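Every November the same advice comes round again about bedding, and every November I end up with half a dozen messages asking whether any of it is true. Some of it is. A good deal of it is printed on the side of a packet by the people who sell the packet. I've been washing, mending and storing household linen for long enough to have tried most of the tricks, and I've given up on far more than I've kept.

So, a page of bedding tips, with my doubts left in.

## Vinegar in the rinse

You'll read that white vinegar softens cotton, brightens colours, kills smells, cleans the machine and sets dye. It can't set modern dye. If your new sheets are bleeding, vinegar won't stop them, and the only thing that has worked for me is washing them on their own, cool, until the water runs clear.

Softening I'll half grant. We have hard water and a small cup of vinegar in the drawer does seem to leave towels less scratchy. But using less powder does the same thing, costs nothing and doesn't make the utility room smell like a chip shop. Try that first. Most of us use far too much powder, me included for years.

And please don't mix vinegar with bleach. I still see it suggested, usually by somebody who has never opened a window in a hurry. 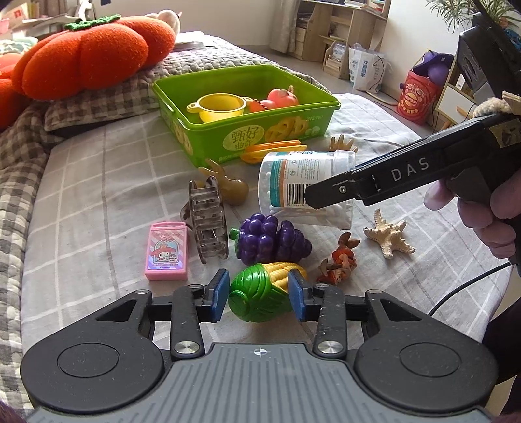
## Thread count

I was once sold a set marked 1001 thread count. One thousand and one! Even the odd one on the end was meant to impress me, I suppose. It was heavy, slippery and hot to sleep under, and it pilled at the foot end before the winter was out.

The number is easy to puff up. Twist several thin yarns together, count each of them separately, and a middling cloth becomes a luxury one on the label. The sheets I like best are marked 199, a plain-weave cotton I bought at the Gautam shop when they were clearing the end of a line. They've been through more hot washes than I'd care to own up to and the hems are still straight.

What I do in a shop now:

- Hold one layer up to the light. If you can see clear gaps, it will wear thin.
- Rub it against itself between finger and thumb. Any powdery feel is finish, and finish washes out.
- Look at the hem stitching. Long, loose stitches mean somebody was saving thread.
- Measure your mattress before you leave home, topper included. "Deep" on a packet means whatever the maker wants it to mean.

Checks and grids deserve a word of their own. A patterned sheet hides creases and small marks very well, and that's a real point in its favour if you don't iron. It will also show you at once if the fabric was cut off the straight, as the lines wander off towards one corner and no amount of tugging brings them back. Take it back to the shop. Don't let anyone tell you it will settle in the wash.
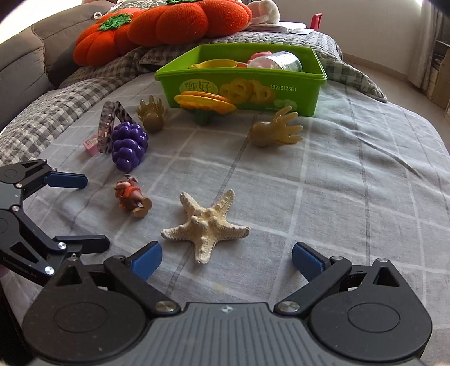
*Reading time: 6 minutes, less if you already own a decent sheet*

## Fitted sheets that won't stay put

There are clips, straps, bands and little plastic grippers for this, and I have a drawer with most of them in. The Plivach straps were the best of the lot, in that they held for a month. Then the elastic went slack and I was crawling under the bed looking for the metal bits.

A sheet that pings off the corner is nearly always too shallow or has shrunk. If it's shrunk, a strip of wide elastic sewn across each bottom corner, on the diagonal, will get you another couple of years. It takes an evening. Pin it with the sheet on the mattress or you'll guess the length wrong – I did, twice.

As for folding them, I've watched the clever method done slowly and done fast and I can manage it about as often as I can whistle. Fold the thing in half, tuck the corners into each other as best you can, roll up what's left and put it inside its own pillowcase. The cupboard door still shuts.

## Bicarbonate on the mattress

Sprinkle it on, leave it, hoover it off. You'll find this everywhere. I've done it on one half of a mattress and left the other half alone, then asked everybody in the house to have a sniff without telling them which was which. They couldn't agree. Stripping the bed and opening the window for the morning did more for it than the powder ever did.

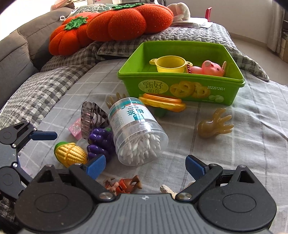 There's a cost to it as well. Fine powder is hard on a vacuum cleaner, and the man who mends ours at Drakov's took out a filter you could have iced a bun with. If you must use it, use a light dusting on a dry mattress, and check your cleaner's booklet before you start. On a damp patch it turns to paste and sits in the quilting, and then you have two problems.

For an actual stain, cold water and a little washing-up liquid on a cloth, dabbed from the outside in. Blot, don't scrub. Stand the mattress up against the wall if you've room and let air get to both sides. It's dull advice and I've yet to find better.

## How hot, how often

The label on my everyday set says 40. I wash at 45 when the machine offers it, and go hotter for pillowcases when someone's been poorly. Once a week is what we're all told. I manage it in summer and let it slide in winter, and I can't say the house has fallen down.

Two habits I'd defend against anybody:

1. Leave the bed unmade for an hour after you get up, with the cover thrown right back.
2. Shake duvet covers out hard before hanging them, holding the two bottom corners, and peg by the hem.

The second one does away with most of the ironing. I used to spray on a Tumon crease-release mist, which smelt lovely, and then I ran out and filled the bottle with tap water. Same result, so tap water it has stayed.

## Storing the spare set

Lavender bags make a cupboard smell of lavender. I've had moth holes in a blanket with a fresh bag lying right on top of it, so I don't rely on them for anything else. Clean wool in a closed bag is what keeps moths out, and the cleaning matters more than the bag, as they go for food and skin left in the fibres.

Vacuum bags are fine for synthetic duvets. I wouldn't leave feather or down squashed flat from one year to the next. Mine never got its height back, tumble dryer and tennis balls or no.
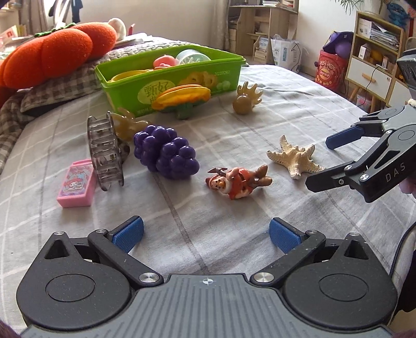

Sarita Khurana writes that I'm too hard on lavender, and that she's kept wool blankets in a pine chest with it for years without a single hole. She does wash them before they go in, she adds, and she shakes them out on the line every spring. I'd put it down to the washing and the shaking, though she's welcome to keep the bags.

Uwe Schmieder asked about cedar balls. I bought a bag, and they smelt strongly until about the time I stopped noticing them. You're supposed to sand them to bring the scent back. I haven't got round to it.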